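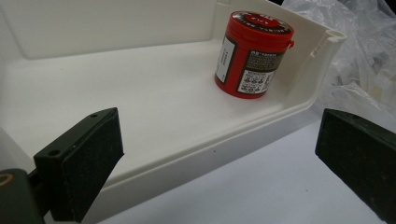

Page 3

Back to the Sorting Table

Hello again from the back room! If you're new to these pages, I run the bits-and-pieces table at the Kiltville swap, and every winter I clear out the boxes that have been sitting since November. Pages one and two were all yarn and jigsaw puzzles, and I know a few of you were waiting for the small stuff – well, it starts on this page.

The big white tray is my favorite thing in the whole room. I found it at Cherkaoui, the kitchen supply place that closed down, and I use it for absolutely everything. It has a good flat floor and walls high enough that beads don't roll off and vanish under the radiator (we lost a lot of beads before the tray, I don't want to talk about it). It wipes clean with a damp cloth and it's pale enough that you can spot anything you drop in there.

The little red canister with the screw top got the tray to itself. I do love a small pot with a lid. It's such a cheerful red, and there's the round label on the lid in black and white with a red spot in the middle, plus a white label on the side with the tiniest print I have ever tried to read. Hicham Erraji got out his magnifying glass for that sort of thing last year and I should really buy my own. My rule with labeled pots is that they keep their labels, always, even when somebody offers to soak them off and make them pretty. If there are little squares with symbols on the side, I want the next person to be able to see them too.

Small round containers go on the top shelf, next to the tins, out of reach of the kids. Othmane Lahlou built me that shelf and it holds a lot more than it looks like it should. If you come by, please don't move things down from it, I had a system and I'd like to have it again.

On to bags! I keep every plastic bag that comes through the door, within reason, and Lefteris Panagiotou tells me my reason is very generous. The thin ones with handles are perfect for sets that need to stay together. I fold the plain ones into triangles and stuff them in the drawer, but anything with a nice print on it stays out where I can see it, and I'm a complete sucker for a smiley face. Ours at home are all from the grocery store and not one of them smiles at me.
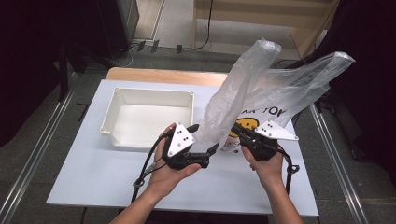 The yellow smiley bag on the white table, handles up, with a small red-and-white package down near the bottom.

I have a real soft spot for that one. Big black letters, yellow face, crinkly as anything. A bag like that is worth more to me than a box, because a box you have to open and a bag you can just peek into.

Still to come on page 4: buttons, the Susulero postcards, and the lamp parts Harish Joshi swears all belong to one lamp. If you've got spare jars with good lids, bring them over, I can take 6 or so more before the shelf is full.

Posted 10 February 2019

Back to page 2 | On to page 4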